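## 3.2 Where the Clutter Goes

Our second question was simple to ask and awkward to answer: when people say a kitchen counter is "clear," what do they mean by it? Figure 2 has the kind of counter the Garkow households tended to call clear.

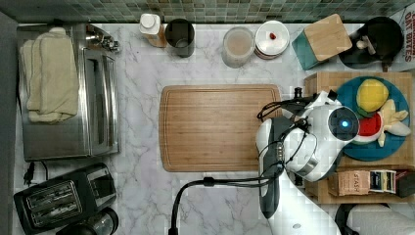

**Figure 2.** A marble counter with objects kept to the edges and a wooden cutting board in the center.

We sent a questionnaire to 200 households in Garkow and Ukis, and followed it with home interviews in 50 of them. Respondents rated their own counters from "clear" to "a disgrace," the latter label having been suggested by a respondent in the pilot and kept over the objections of one author. Ratings of other people's counters were collected on the same form. They were lower.

The interviews helped more than the scores did. Carrier and Sutherland (the two of us with the patience for it) asked each person to talk through an ordinary weekday supper. Most described a working patch, usually near the sink, and a border where things were allowed to live. Items in the border were rarely mentioned as clutter, even when they had not been used since September. One man in Ukis defended a bread maker for up to 12 minutes and then could not say whether it still ran.

This fits the "rim habit" described in our earlier Flalbridge work, though we had put it down to small kitchens. It now seems that larger counters simply get wider rims. Shim has argued that the habit follows the outlets, and that anything with a cord drifts to the wall and takes its neighbors along. Cloutier prefers an account based on reach. The two views predict nearly the same thing, and the argument has outlasted the funding.

We also found a towel problem. Our coding sheet, borrowed from the Bouchard inventory, had one line for "textiles" and no rule for a towel resting on top of an appliance. Coders treated it as storage, as drying, or as decoration, depending mostly on who was coding. We dropped the line from the analysis and report the remaining categories in Section 3.3, where agreement was better - or at least where the disagreements were more polite.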